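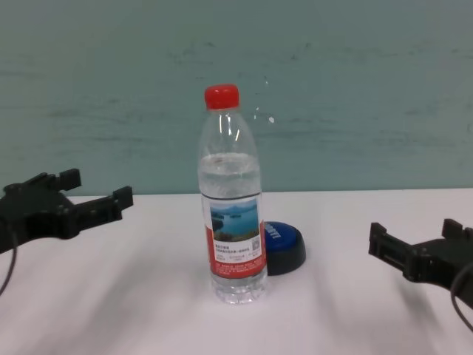
Two grippers and a water bottle

The builder has been working on the pair at the Drindach shared workshop since June. The grippers are black, with two fingers each, and they face each other over a white table.

"The bottle is the hard one," the builder says. "It's clear, and the water moves." The blue button behind it stays on the table during practice.

The first fingers slipped on smooth plastic. Set 3 has squared tips. "I've logged 734 tries so far. I'll stop at 1000 and redo the wiring – the cables hang too low."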